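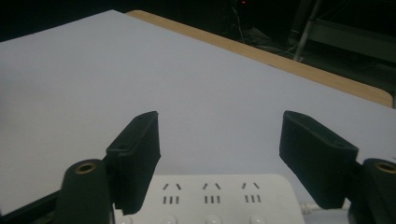
Mendance to open regional repair and spare parts centre in Flidisberg

FLIDISBERG, Tuesday, March 27, 2018

Mendance, the household goods repair company, will open a regional repair and spare parts centre in Flidisberg in November. The centre will occupy the former Vuorinen furniture warehouse on the eastern side of the town and will employ 125 people when fully staffed.

The company has signed a long-term lease on the building with its owner, Vuorinen, which moved its storage operations to a newer site last year. Fit-out work will begin once the local council has approved changes to the loading area and the public entrance.

The Flidisberg centre will handle small kitchen appliances, sewing machines, lamps, vacuum cleaners and hand-held garden tools. Customers will be able to leave items at a public counter or send them by post from anywhere in the region. Large appliances such as refrigerators and washing machines will continue to be serviced in the home by the company's travelling technicians.

"Households in this region have waited too long for ordinary repairs," said Veikko Ikonen, Chief Executive of Mendance. "A customer with a broken mixer has had to send it across the country and wait for weeks, and many people have chosen to throw the item away. We want the repair to be the easier choice, and that means putting skilled people and a proper stock of parts close to where our customers live."

Parts available to the public

The centre will include a spare parts shop open to the general public. Belts, seals, switches, knobs, filters, cords and replacement handles will be sold over the counter, and parts not held in stock may be ordered for collection. Independent repairers will be offered trade accounts on the same terms that apply at the company's existing locations.

Mendance will also keep a catalogue of parts recovered from appliances that are beyond repair. Recovered parts will be inspected and clearly labelled before they are offered for sale, and will be priced below the equivalent new item.

Hema Poojary, Director of Parts and Supply, said the recovered stock would be of particular value to owners of older machines.

"We receive requests every day for parts that manufacturers stopped making many years ago," Ms. Poojary said. "In a good number of cases the part exists inside another machine that has reached the end of its life. Until now we have had neither the storage space nor the cataloguing staff to match the two. The Flidisberg building gives us both."

Training and employment

Recruitment will take place in 2 stages. Managers, senior technicians and stock staff will be hired over the summer, followed by counter staff, repair technicians and drivers in early fall. Positions will be advertised locally before they are advertised elsewhere.

The company will take on 4 apprentices in the first year under an arrangement with Sokent, the trade training provider. Apprentices will divide their time between classroom study and supervised bench work, and will be paid for both. No earlier experience in electrical or mechanical work is required, although applicants must have completed secondary school or be able to show an equivalent standard.

"Repair is a skilled trade and should be taught as one," said Paavo Kallio, Head of Programs at Sokent. "Our students will learn to find a fault, to test their work and to explain to a customer in plain language what has been done. We are pleased that the apprenticeships have been part of the plan from the beginning."

The building

The Vuorinen warehouse has been a familiar part of the east side for decades. Its brick front and saw-toothed roof will be kept, and the original lettering above the main doors will be cleaned and repainted in its present colours. Inside, the ground floor will be divided between the public counter, the parts shop and the receiving area, with the repair benches on the upper floor to take advantage of the daylight.

A new elevator and a step-free entrance will be added on the north side. Bicycle racks and a short-stay parking area for customers dropping off heavy items are included in the application now before the council.

Oskari Rantala, property manager at Vuorinen, said the company had received several enquiries about the site and had favoured a tenant that would bring people into the building during the day.

"It was built as a place of work, and we are glad that it will be one again," Mr. Rantala said.

Community information session

Mendance will hold an information session for neighbouring residents and businesses before fit-out begins. Staff will be present to answer questions about traffic, hours of operation and the delivery schedule. Details will be posted at the Flidisberg public library and on the company's website. Written comments are also welcome and will be included in the company's submission to the council.

Proposed opening hours for the counter and parts shop are Monday to Saturday, with one late evening each week. Deliveries will be limited to daytime hours on weekdays.

About Mendance

Mendance repairs household appliances, tools and lighting for private customers, schools and small businesses. The company also supplies spare parts to independent repairers. It is privately owned.

Media enquiries

Darmawan Tjoa
Manager, Communications
Mendance

Interviews with Mr. Ikonen and Ms. Poojary may be arranged on request. Floor plans and drawings of the proposed north entrance are available from the communications office.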